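Can a machine tidy up yet? A gallery

Text and selection: Liesbeth Wuyts
18 Mar 2025

In this gallery I collect pictures of robots at small chores. I leave out the stage shows, where a machine dances or waves to the public. I am interested in the boring work, the kind that people do between two other tasks and forget before lunch. In December I wrote on this page about folding towels, and I received 50 letters, most of them from people who wanted to know when they can buy one. I still have no good answer for them.

This time the subject is drawers. Santino Herrera, who stocked supply rooms in Cáceres for many years, told me that a drawer is a better test than a table, and I have come to agree with him.
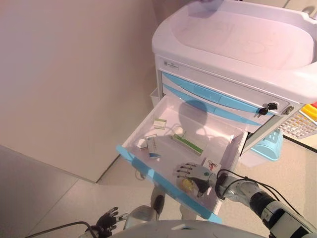
The medical cart, with one drawer open and the right hand at work.
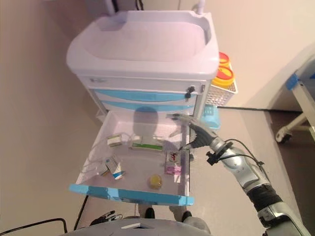 My own interest in this question began at home in Lornitz, with a kitchen drawer full of string, batteries and old keys. I timed myself when I sorted it, and I needed 90 seconds to find one particular key. A person does this half by touch, and pushes things aside without deciding to. For a machine each of those small pushes must be a choice. The cart drawer has the same difficulty, with its flat boxes lying at different angles and a small round yellow thing among them, which gives the fingers very little to hold. Also the head throws its shadow into the drawer, exactly where the robot needs to look. I have the same trouble under my kitchen lamp, but I can move my head without thinking about it.

Santino is more hopeful than I am. He says that in his old job he would accept a slow helper, if it put things back in the right place every time. At Plurnell, the storage company where he works now, there are 3092 drawers in one hall, and to check them all is a task that no person enjoys. I asked him how slow is too slow. He said 60 seconds for one item would be fine at night, and much too long in the morning – in the morning people are waiting.

So my answer for the letter writers is: for a drawer, not yet in my house. The next gallery will be about the dishwasher in the canteen at Grornholm, where I am promised a visit.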